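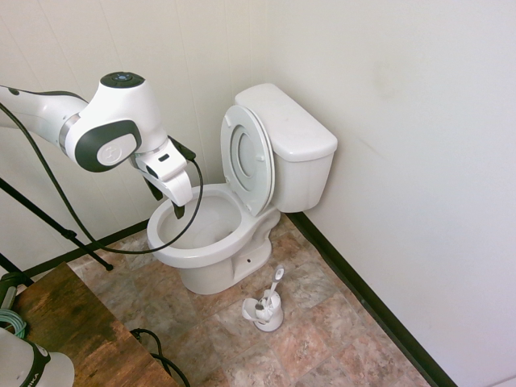 Washroom off the main barn corridor.

2026-06-03

The farm diary resumes after a gap of 12 days, during which the staff were occupied with shearing. The work was completed on schedule. Vojtěch Hájek sheared and Emília Kadlec sorted the fleeces, with 66 animals handled in all. The fine gray from the older females was bagged separately and will go to the Kusance mill with the next load.

Two yearling males were found to be underweight when they crossed the scale. Both have been moved to the lower paddock, where they will receive extra hay and will be weighed again in seven days. Šťastný, the senior male, objected to having his toenails trimmed and was returned to the field with one foot still to do.

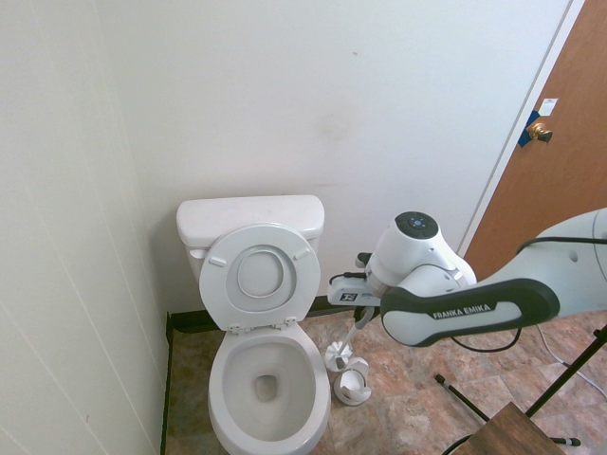 The toilet, back wall.

Ambros Prantl walked the north fence this morning and reported a loose corner post near the creek. The post will be reset before the females are turned out there. Grass in that field is well ahead of last year, and the management has decided to cut a portion of it for hay.

The water trough by the gate was drained and scrubbed. Its float valve sticks – as it did in January – and a new one has been ordered.
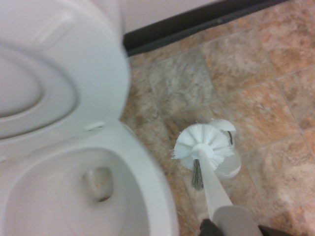 Lid and seat raised.

Štěpánka Malý has finished halter training with Clevero, who now walks the full length of the lane on a slack lead. He will be shown in the junior class this season. Přemysl Hudec has asked to see him before the entry form is sent, and a visit has been arranged for tomorrow after the morning feeding. The trailer must be swept out and its rear light repaired. Mineral feed is low – one bag remains.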